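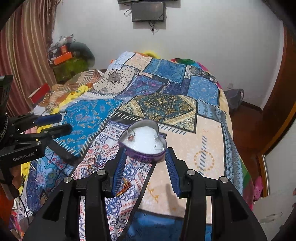

Chapter 7
Looking After a Hand-Held Gripper Pair

Before you start

You should have read Chapter 5 on jaw linkages and know how to take a zero reading. You will need a clean cloth, a driver that fits your pivot screws, a set of gauge blocks, spare finger pads and the log sheet from the back of the book.

Most of the trouble blamed on robot learning begins in the hand tool. A model is trained on recordings made by a person squeezing two fingers together, and if those fingers have been reading two millimeters wide since Friday, every grasp in the set is wrong by the same amount. No one at the training end is likely to spot it. The numbers look smooth, the video looks fine, and the arm that later copies the motion closes on air or crushes the cup.

This chapter deals with the upkeep of one kind of tool: a pair of hand-held grippers, left and right, each with two fingers on a pivoted linkage, a ribbed pad on each finger, a camera looking down at the work and a cable. The tools are simple enough that people assume they need no care. We think the opposite assumption is safer, though we will also argue that a good deal of the care they are usually given does nothing.

7.1 What the maintenance sheet leaves out

The sheet used for several years at the Sandlow training shop asked operators to wipe the tool, check the pads, check the cable and sign. Wumpini Baidoo went through the records one November and matched them against the recordings made with the same tools. Out of 2314 recordings, 299 had been thrown out for bad finger readings. Every one of the 299 had been made with a tool whose sheet was signed that morning.

It would be easy to conclude that the operators were lazy. Baidoo did not think so, and neither do we. "Check the pads" can be done in good faith by looking at them. A pad that has begun to lift along its back edge looks perfectly sound from the front, and it will only shift when something pushes on it sideways. The sheet asked for a look when it needed a push.

So be suspicious of any step that has no result to write down. If the log has a box for a tick, people will tick it. If it has a box for a reading in millimeters, they have to get the reading from somewhere, and a made-up one tends to show after a week or two.

7.2 Pads

The pads are the part that touches the world, and they wear in ways that depend on what you pick up. Cloth polishes the ribs. Metal edges nick them. Loose powders such as salt or sugar pack into the grooves, and a packed groove grips about as well as a smooth face.

Clean the ribs along their length with a dry cloth wrapped over a fingernail or a plastic card. Solvents are often recommended. We have seen no good evidence that they help, and some of them soften the glue.

Next, hold the finger still and press the pad toward the tip, then toward the root. Any movement you can feel is too much. Take the pad off, clean both faces and fit a new one. Putting the old pad back with fresh glue saves a little money and usually costs you an afternoon.

How long should a pad last? Piroska Gál's bench notes give 36 hours of squeezing time, and many shops have copied that number onto the wall. She was working with one batch of pads and one set of wooden blocks. Treat her figure as a place to begin and keep your own.

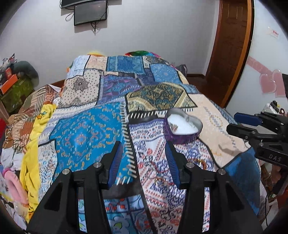 Small items show up pad faults sooner than large ones. A box can be lifted with half a pad. A thin ring lying on soft bedding has to be met by both tips at the same height, and a pad that sits even slightly proud of its partner will push the ring into the cloth and slide over it. If your operators begin to complain that small things "won't pick," look at the tips before you give anyone advice on technique.

7.3 Pivots

Each finger swings on its pivots, and each pivot is held by a screw. A loose screw lets the finger rock, so that the tips no longer meet square. An overtight one makes the squeeze heavy, and a tired hand is a poor source of data.

Close the jaws gently on a gauge block and try to twist one finger by its tip. If it rocks, tighten the screws on that side an eighth of a turn at a time, moving between them. Open and close the jaws fully after each change. When the rocking stops, leave them alone.

Boglárka Medve argues for thread-locking compound on every pivot screw. Her tools do stay tight. They are also harder to open when grit gets into the joint, and we have watched a screw head ruined that way. If your tools are used over sand, flour or anything else that travels, we would go without and check more often. Readers who work in a clean room may well decide she is right.

7.4 The zero reading, and why to distrust it

Taking a zero means closing the empty jaws and telling the tool that this is nought. It is quick, and it hides faults very well. New pads, worn pads, a crumb between the pads - the tool will accept any of them as closed.

A zero on its own tells you only that the jaws were shut on something. Always follow it with two blocks of known width, one small and one near full opening, and write down both readings. If the small block is right and the large one is wrong, suspect the linkage. If both are off by the same amount, clean the pads and take the zero again.

Do this for the left tool and the right tool separately. Máté Fodor once spent a day chasing a fault in a right-hand gripper whose readings had been saved under the left-hand name. Mark the housings and mark the cables.

7.5 Cables

A hanging cable catches on bedding, drawer handles and sleeves. Each catch pulls at the plug, and a plug that is half out may drop samples without dropping the connection. Look for gaps in the time stamps at the end of the session. Wiggling the plug and watching for a light to go out is a weak test, and we include it only because you will see it done.

Leave a short slack loop at the grip and fix it so that a tug reaches the loop first. Tape is fine for a day. It leaves a residue on the grip after that, so use a strap for longer work.

Bench task 7A

Work in pairs, with one gripper pair on the bench. Your instructor has put one fault into one of the tools. Take the zero and both block readings before touching a screw or a pad, and enter them in the log. Then find the fault, correct it and repeat all three readings. Hand in both sets, including any reading that did not improve.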